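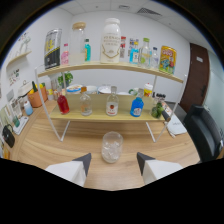 대중문화와 공연 입문 · 4주차 수업 자료
주제: 거리 코미디와 몰래카메라의 구조

1. 지난 시간 복습
무대 코미디에서는 관객이 웃을 준비를 하고 앉아 있습니다. 거리 코미디에서는 상대방이 공연이 시작된 것을 모릅니다. 이 차이를 오늘 계속 사용하겠습니다.

2. 사례: Mestska 광장의 가짜 안내소
코미디 듀오 Clovine은 광장에 책상을 놓고 "잃어버린 시간 신고 센터"라는 간판을 세웠습니다. 오후 2시부터 저녁까지 신고서 200장을 나누어 주었고, 돌아온 것은 180장입니다. 가장 많은 답은 "회의"였습니다. 영상은 Rundine 채널에 올라갔고 댓글이 839개 달렸습니다.

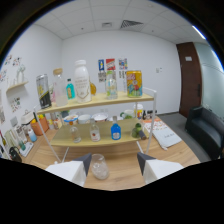

이 사례에서 웃음은 진지한 말투에서 나옵니다. 두 사람은 끝까지 공무원처럼 말합니다. 시민이 먼저 웃어도 같이 웃지 않고 도장을 찍어 줍니다.

3. 용어
설정: 상대방이 믿게 되는 가짜 상황
공개: 장난이라고 알려 주는 순간
표적: 웃음의 대상이 되는 사람 또는 제도

Clovine의 표적은 시민이 아니고 행정 서식입니다. 반대로 Cocco의 초기 영상에서는 지나가는 사람이 표적이 되었고, 공개도 너무 늦어서 항의를 받았습니다.

4. 다음 시간까지
거리 코미디 영상을 하나 골라 설정, 공개, 표적을 한 문단씩 써 오십시오. 촬영 동의를 언제 받았는지도 확인해 주십시오. 영상에 나오지 않으면 "확인 안 됨"이라고 쓰면 됩니다.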